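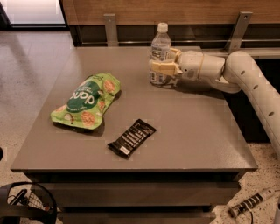 Frequently Asked Questions

Last edited 26th December

Most of these come in by email. A few come in by angrier email. I've answered them in the order they piled up.

What does this blog cover?

Diet and food messages in books for children, mostly picture books and early readers. Also the press releases that come with them, which are often worse than the books. If a story has a lunchbox, a scale, a "naughty" cupcake or a magic carrot in it, I'll probably end up reading it.

Who writes it?

Mostly me, Teresa Peixoto. Idalina Bastos writes about middle grade fiction, and Dima Tarawneh looks after the nonfiction shelf, meaning all those books with a smiling kidney on the cover. We don't always agree, and we don't edit each other into agreement.

Are you against teaching children about healthy eating?

No. I'm against being told that a book does it when nothing suggests that it does. A rabbit who gives up candy and wins a race in 32 pages has taught a child that rabbits win races. If a publisher says the book "builds lifelong habits," I'd like to know who followed up with the readers, and for how long. I've asked that question many times. I'm usually sent a poster.

Why were you so hard on The Clidum Books?

Because of the stickers. The first Clidum story is pretty good - a small dragon, a bossy aunt, a soup that goes wrong. Then there are five more, and each comes with a chart where the child puts a green sticker next to "good" foods and a red one next to "bad" foods. Bread is red. I have no idea what bread did. The back cover says the system was "developed with experts," and the experts aren't named anywhere in the book, on the website or in the reply I got when I wrote to ask.

Isn't it just a story? Kids don't read it that closely.

People tell me this about books they also say will change a child's life. I can't see how both hold up. If the message is strong enough to print on the cover, it's strong enough to review.

I'll give you half a point, though. I don't know what any one child takes away from any one book, and neither does anyone writing angry columns about it. When I say a book bothers me, I mean it bothers me as an adult reader with opinions. I'm not claiming that it causes anything.

Do you read the whole book before reviewing it?

Yes. If I've only seen sample pages, the post says so at the top. In September I wrote about Princess Rocha's Lighter Year from sample pages alone and got the ending wrong. She doesn't lose the weight, she leaves the palace. It's a better ending than I gave it credit for, and the correction is now part of the post. I still don't like the chapter with the mirror.

What makes you trust a book about food?

Fewer adjectives. People who eat together and talk about something else. A fat character who gets to have a plot. Erasto Athumani's guest post on kitchens in picture books covers this better than I can, and he's more forgiving than I am, so read his if mine puts you in a bad mood.

Do you take money or free books from publishers?

No money. Free books, yes, and every review says where the copy came from. Grulwood Press stopped sending them after the Clidum post. You can draw your own conclusion. Mine is that they read it.

A book has an "approved for classrooms" seal. Does that count for anything?

Find out who gives the seal and what it costs. I looked into one, the Havuvwood Reading Mark, and the application form asked for a fee of 800 dollars and a PDF. It didn't ask for a copy of the book. Maybe there are careful seals out there. I would start by assuming this isn't one of them.

My nine-year-old has started talking about diets after reading one of these books. What should I do?

Please talk to your doctor or someone else qualified, and don't wait for a book blog to get back to you. I review books. I'm not going to guess about a child I've never met, and I'd be wary of any blogger who would.

Should libraries pull these books?

No, and I wish people would stop quoting me as if I'd said so. A bad review is a bad review. In-ho Hyun argued in our comments that where a book is shelved matters more than whether it's bought, and that putting a diet story under "Health" gives it an authority that it hasn't earned. I'm still thinking about that one. I'm not sure most families look at the shelf label.

Can I suggest a book?

Yes, use the contact form. Give the title and author, and tell me in a line or two what caught your attention. If you wrote the book, say that too. I do check, and three paragraphs of praise from someone with the author's last name won't move it up the pile.

Why was my comment removed?

It was over the limit of 100 words, it insulted another reader, or it was selling tea. Disagreeing with me is fine, and plenty of the comments still up there do it at length. Tea sellers have been told before.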